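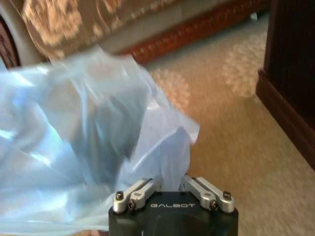
Analyn Baluyot has been cleaning other people's good rooms for a long while, and she will tell you that the good room is the one that takes the most patience. Kitchens are simple, she says. You wipe, you rinse, you go home. A formal lounge with carved furniture and a patterned carpet is a different animal, and it was in one of those, on the Rillmont side of town, that she agreed to sit down with me on a Saturday and talk about tidying up.

She runs Wotby, a small housekeeping outfit that looks after 40 homes between Rillmont and Stutcombe. I had expected someone brisk. She was in no hurry at all, and we were well into our second cup of coffee before we got around to the subject of cloths.

"People always want to ask me about sprays," she said. "I don't have much to say about sprays! Ask me about cloths, ask me about bags. That's where the whole job is, if you want to know."

So I asked her about cloths. She likes light blue ones, thin and cheap, and she likes a great many of them. Her last order was for 247, which she admits sounds like a lot until you've done a big lounge in January, when the heating has been on for weeks and the dust has settled into every curl of the woodwork.

"You use one for the legs, and it's finished. You use one for the arm, and it's finished," she said. "If you keep going with the same cloth you are only giving the dust a ride around the room. I tell all my people, be generous. Put it down and take another one."

The trouble, as anyone who has ever cleaned this way will know, is that you put them down everywhere. Analyn laughed when I brought this up, and then told me a long story about a house in Stutcombe where the owner found a cloth behind a radiator in the spring and mailed it back to her in an envelope, with a very polite note. She kept the note. 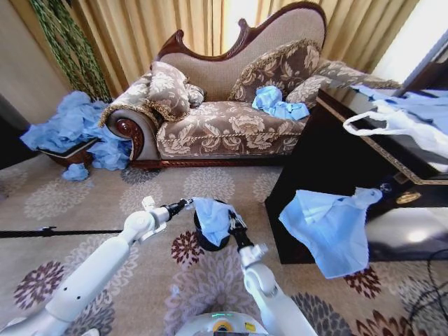 "The chaise is where they always land," she said. "It's the right height, you see. You're bending over the cushions, you have a cloth in your hand, and down it goes on the seat. Then the cabinet, that's the second place, because it's flat on top. And then there is the pile, there's always one big pile, and it's usually by a plant."

I wondered whether it might be better to gather as you go, and she gave this some real thought before she answered. She has tried it. For a whole winter she had everyone at Wotby carry a bag on one arm, and they hated it, and so did she. The bag caught on carved edges and swept small things off tables. Now they work first and gather at the end, and she finds people are happier for it.

The gathering has its own order. She begins with the strays on the carpet, which are the easiest to miss if the pattern is a busy one, and saves the heap for last. Anything draped over the edge of a cabinet gets lifted straight up. "Don't drag it," she said, and then said it again, quite sternly, in case I was planning to go home and drag something. "A polished top will show every little thing. Lift, and then into the bag."

She brought in Emmanuel Mollel at this point, who has worked with her for six years and was putting his coat on to leave. He came back and sat down with the coat still on. Emmanuel is the bag man, by general agreement, and he has firm opinions about thin plastic.

"You have to get air in it first," he told me. "A thin bag sticks to itself. Swing it once, let it fill up, then hold it by the neck and it will behave." He buys his from Urio, the hardware store near the bus station, and says he went through 145 of them last year. He doesn't tie a knot until he has walked the room twice. The second walk, he said, is when you look under the fringe and behind the cushions.

Cushions took us a good 20 minutes, I'm afraid, and I enjoyed every one of them. Analyn stands the large ones up against the backrest and lets the small ones lean. She won't chop them in the middle the way they do in magazines ("poor things!"), and where there's braid along the edge she brushes it with her fingers and leaves it alone otherwise.

When I asked what she does with her own lounge on her day off, she looked over at Emmanuel, who was doing up his buttons again.

"I close the door," she said, and went to see about the coffee cups.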